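## Gisel round laundry basket, grey

A basket is a basket until you try to carry a full one up two flights of stairs, at which point you start to have opinions. The Gisel is the one we sell to people who have got that far. Grey plastic, round, with a rim you can get hold of and no lid to lose.

It lives on the floor, or wherever you dump it on the way past. It has no view on whether the dark things should be in with the red ones. You should, though, and so should anyone who owns pale shirts.

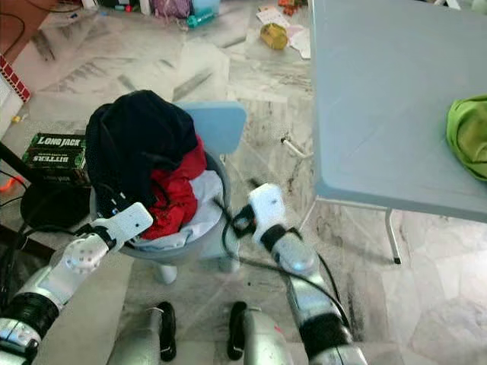 *Gisel basket in grey, shown with a heaped load. Clothes, chair and box not included.*

We also stock the Hartley, a square one for people with corners to fill, and the Trostov, which folds flat and would rather stay that way.

**Product code:** Drarnamix 262
**Colour:** grey
**Care:** wipe with a damp cloth when you remember
**In stock:** 93

Trade orders of 200 or more go through Janaka Bhuiyan, who will want to know where you plan to put them all. Orders placed before noon leave the same day. Returns are fine if the basket comes back empty. We have had socks.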